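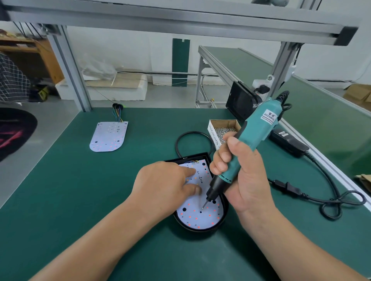
Screws strip out when I put the LED board back in a lamp housing

Posted by Zixuan Guo, 15th April

I assemble trailer lamps for a small shop in Erley. White LED board, black plastic housing, small silver screws, electric screwdriver. Lately the screws spin without getting tight. A full tray for us is 144 lamps, and 9 had to be set aside from the last one. Is it the screws or the way I drive them?

Eustaquio Tlapale

Mostly the torque setting. Turn it down until the driver stops as the head touches the board, then go up one step at a time. Hold the bit straight up and down — if it leans, it cuts a new thread in the plastic. Before you pick up the driver, seat the board with both thumbs, one high and one low, and check that no wires are caught under the edge.
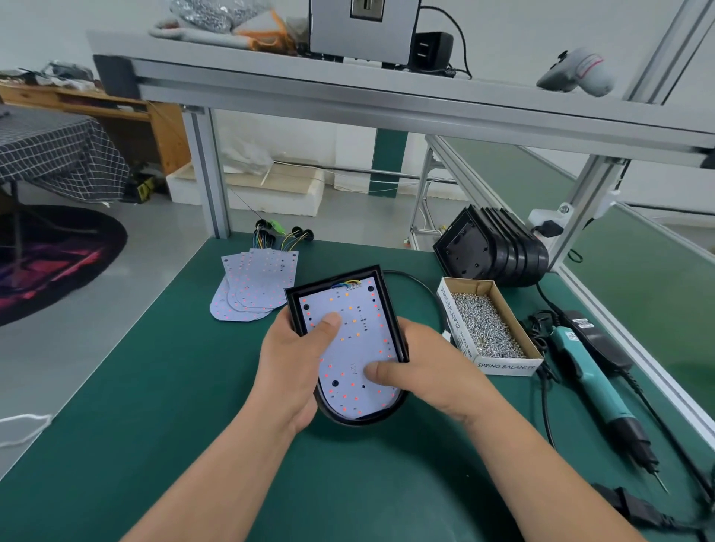 Can I use a stripped housing again?

Use a screw one size wider in the bad hole, if the hole in the board allows it. Glue doesn't last in a lamp that gets shaken on the road.

Vollach

just do them by hand

Peng

Look inside the housing before the board goes in. We had a batch from Undano in August with bits of plastic left in the screw bosses, and 7 out of a bag of them wouldn't take a screw at all. I hold the board in my left hand and tip the housing with my right so the light gets in. Cleaning out a boss takes 2 seconds with a pick.

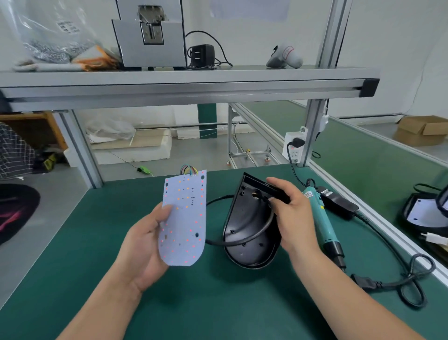 LED board and housing, held apart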